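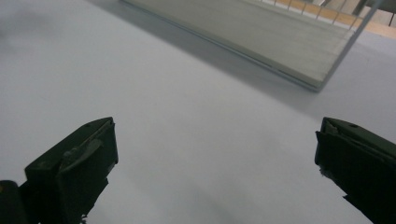 View between the open fingers, with a reflective pane on a white surface.

Funitz Perception - Frequently Asked Questions

Funitz is the perception and grasp planning package we maintain at Niskanen. These are the questions we receive most often from people who install it for the first time. If your question is not in the list, please write to the support address in your license mail.

Why does the planner propose grasps below the table?
In most cases there is glass or a mirror in the view. The depth module can take the reflected room for real geometry, so it reports points which are deeper than the surface. Please set table_plane to "locked" before you start. With a locked plane, all points under it are removed before the planner receives them.

Can Funitz find a pane of glass which lies flat?
Yes, from version 8, but it does not look for the pane as a surface. It looks for the edges. The side of a pane often shows as a thin, bright line, and the soft shadow next to it gives a second hint. From these two the edge detector fits a corner, and from the corner it estimates the pose. If no corner is in view, you will get the status NO_POSE. Move the camera and try again.

The segmentation marks railings and floors as objects. Is this a bug?
No. A mirror or glossy glass can show anything that is in the room, and the segmentation model was trained to find things. Turn on reflection_mask. Everything inside a closed pane outline is then treated as one object. We keep this option off by default, for the reason that it also hides real objects lying on top of the pane.

My white table gives almost no depth points. What can I do?
A plain matte white surface has very little texture for stereo matching. You have two choices. You can lower min_texture from 112 to 66, which gives more points but also more noise. Or you can lock the plane as described in the first answer, and then the missing points do not matter so much. We use the second way in our own lab in Atstead.

Do I need to mask the gripper fingers?
Yes, if the camera is mounted on the tool. The fingers stay at the borders of the view and the tracker can attach itself to them. Run make_finger_mask with the gripper fully open, then once more with it closed. The tool joins both results and saves one file.

Should I make a new mask when the fingertips become worn?
A small chip or a rough edge is normally no problem. When you replace the fingers, or change their color, please make the mask again.

How long does the planner wait for a stable pose?
The default limit is 400 ms. After this it returns the last good pose together with a warning flag. Your controller must read this flag - Funitz will not stop the arm for you.

Does it work with the Gorton controller?
Yes. Install the Gorton bridge after the main package, and check that both use the same tool frame. If the grasps are always shifted by the same distance, the tool frame is the first thing to check.

Where do I find the old parameter names?
They are in the file migration.txt in the docs folder. The old names still load, but they print a warning at each start.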